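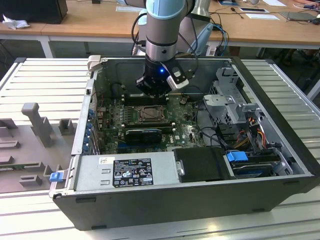

Dayana Quintero writes that she has dressed two show flats with our hollow book runs since November and would like them to come in plain spines as well as printed ones. The printed titles are fine from across a room, she says, but buyers walk up to the shelf and start reading them, and then they try to pull one out.

We have had the same request from other customers, so plain spines are now in the Bemton range. They come in cream, slate, brick and dark green. Each run is a single moulded piece with a flat back, and can be cut to length with a fine saw. Cut between two spines, from the back, and go slowly near the top edge where the plastic is thinner. The cut end will show a raw edge, so put it against the side of the bookcase or behind a vase.

The printed spines stay in the list. We have dropped the gold-tooled legal set, which hardly sold and scratched badly in the post. If you need to match a set you already own, Lesego Oosthuizen in the stock room still has a few odd lengths and will send them out for the cost of postage.

Print this item | E-mail to a colleague

Fixing runs to a shelf

Most of the returns we get are down to fixing. The runs weigh very little and slide when a door bangs or somebody dusts behind them. Removable putty at each end is enough on painted or melamine shelves. On glass, use the clear pads supplied in the bag. Please don't use double-sided foam tape. It takes the finish off the underside, and we can't resell a run once that has happened.

For open units that are seen from both sides, order the double-faced run. It has spines on one side and page edges on the other. It is deeper than the standard run, so check the shelf before you order. The Iltska cube unit takes it with a little to spare. The Pulitz ladder shelf doesn't, on any of its levels.

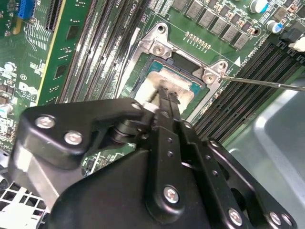

Siebe Vandenberghe asked whether the runs could go in a shop window, having had a set from another supplier turn yellow over one summer. Ours will fade too if they face the sun all day. The cream holds up best and the brick is the worst. For a window we would suggest the card-wrapped version, where the covers can be changed and the block inside kept. Spare covers are sold flat in packs of 3.

Prices and hire

Plain runs cost the same as printed ones. Trade accounts ordering for a whole site can ask for the contract rate, which starts at 1000 spines, mixed colours allowed. Hire is still by the fortnight. Runs that have been cut count as sold, so please tell us before you cut a hired one and we will invoice it at the used price.

Hired runs should come back in the box they went out in, with the card between the layers. We lost a good many corners over the winter to runs sent back loose in carrier bags.

Sipho Mokoena is taking colour requests for the next moulding. A pale blue has been asked for most often so far, and a mixed run with a few spines leaning is being tried. Samples of the four present colours are free to account holders. Ask for the swatch strip when you order.

Home | Props | Hire | Trade accounts | Newsletter | Contact

© Bemton Display Props. Contact the office | Back to top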